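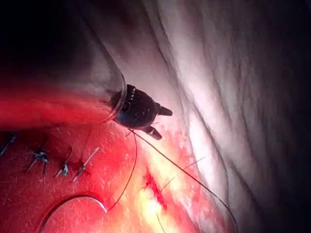

Page last changed: April 5, 2024

Recording suturing examples for the Clarnov learning set

Issued by the Vavness Surgical Robotics Teaching Unit. Page owner: Ishbel Guthrie.

Scope

This page sets out how operators record suturing examples on the two-arm station. It applies to all recordings intended for the Clarnov set, which is used to train the policy that proposes instrument movements. Recordings made for teaching or for demonstration to visitors are covered by a separate page and must not be placed in the Clarnov store.

The set stands at over 3000 examples. New recordings are accepted until the end of May.

Before recording

1. Sign in at the console under your own operator name. Shared accounts are not permitted.
2. Open a new session and enter the tissue type, the suture and the needle. Use the Fladow list for all three entries; free text is rejected at upload.
3. Confirm that the fixed view and both wrist views are live and that their clocks agree. If they differ, restart the capture service and check again.
4. Earlier stitches may remain in the tissue. Enter them in the session notes, and do not start a new bite through an existing knot.

Recording a stitch

An example consists of one complete stitch, from the first pick-up of the needle to the cutting of the tails. Press the left pedal to start and again to stop. Do not pause within an example.

Work at your ordinary pace. Operators sometimes slow down in the belief that this helps the learning system, and the resulting movements are of little use.

Bring the two instruments together over the gap before passing the thread. Both sets of jaws should be within the fixed view at this point. 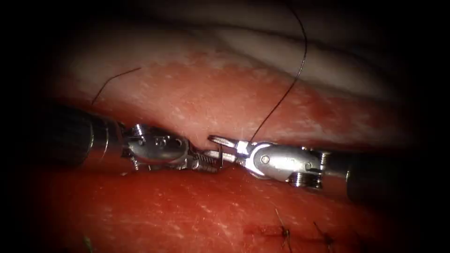 Figure 2. Instruments brought together at the gap, with the thread at the right jaws.

Small changes of approach between examples are wanted. Vary the angle of the wrists and the point at which the thread is taken, within the limits of sound technique. Do not vary the order of the steps, which is fixed by the label scheme.

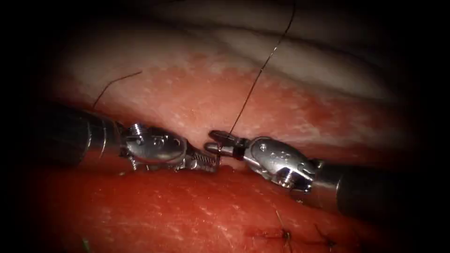

Figure 3. Jaws nearly touching above the cleft. Short thread ends from earlier stitches lie on the tissue below.

If the needle is dropped, recover it and carry on. A recovery is a valid part of an example and is labelled as such. If the thread breaks, stop the recording and mark it "incomplete". Incomplete examples are kept but are stored apart from the rest.

Tying and thread handling

Keep loose thread away from the stitch being tied where this can be done without an extra movement. Open the jaws fully before approaching the knot, so that the point of release can be found in the joint record.

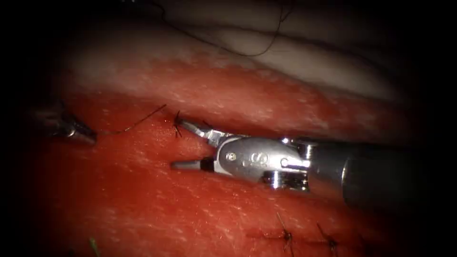 Figure 4. Right instrument open at the knot; the left instrument tip is at the far left, with the suture running to the knot.

Labelling and upload

Each example is divided into 8 steps. The operator marks the steps on the day of recording, and a second person checks them against the fixed view. Where the two disagree on a boundary, the example goes to Miloslav Gajdoš for a decision.

Upload at the end of the session. The store accepts a single session of up to 1680 seconds; longer sessions must be split between examples and never within one. A failed upload may be tried again up to three times, after which the files should be left on the station and reported.

Do not rename or trim files before upload. The joint record and the views are matched by file name.

Contacts

Station booking and operator accounts: Florêncio Frade
Labels and disputed boundaries: Miloslav Gajdoš
Store and upload faults: Vilmos Bozsik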